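Cladeck Shared Cell Rules: Frequently Asked Questions
Maintained by Yanti Pasaribu, Ellthorpe site. Last revised February.

Why do we need house rules if the arms are sold as collaborative?
Collaborative is a word on a brochure. It tells you what the arm might be allowed to do after somebody has done a risk assessment of the whole setup, including the gripper and whatever the gripper is holding. A slow arm with pointed fingers is still an arm with pointed fingers.

The vendor gave us a certificate. Isn't that enough?
It covers the arm as it left the factory. It says nothing about your fingers, your belt, your cables or your code. File it and do the assessment anyway.

Who signs off a new task?
Bezawit Gebretsadik for Ellthorpe, me for Tarnby. A message saying "looks fine" doesn't count as a signature. We have had 15 of those.

Does a pick task with soft toys need an assessment too?
Same form as everything else. People like to argue that plush can't hurt anyone, and I agree about the plush. The form asks about two arms sharing a tabletop with a conveyor, and about where a hand might end up between them. 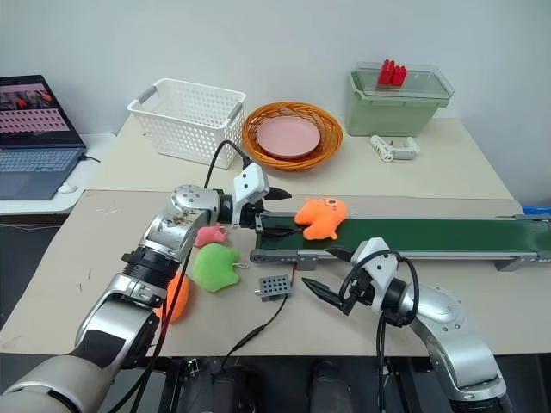

Can I reach in to straighten an object while the program is paused?
Stop the cell first, using the stop button, and wait for the status to change on the controller. A software pause can be ended by software, and we don't accept it as a safe state.

What about loose cables?
Cables along an arm need enough slack for the full range of motion and no more. Move the arm through its range by hand-guiding before the first run. If a cable snags, log it, even if you freed it in two seconds.

Piątek reports 1,000 cycles without a fault. Can we relax the checks?
No. I asked for the log and got 749 entries. Even with the full set, a clean run tells you about the conditions you ran in, and those conditions had the same two operators in them throughout.

How long does sign-off last?
59 days, or until you change the fingers, the speed, the layout or the objects. Yes, the number is arbitrary. Suggest a better one in writing and include your reasoning.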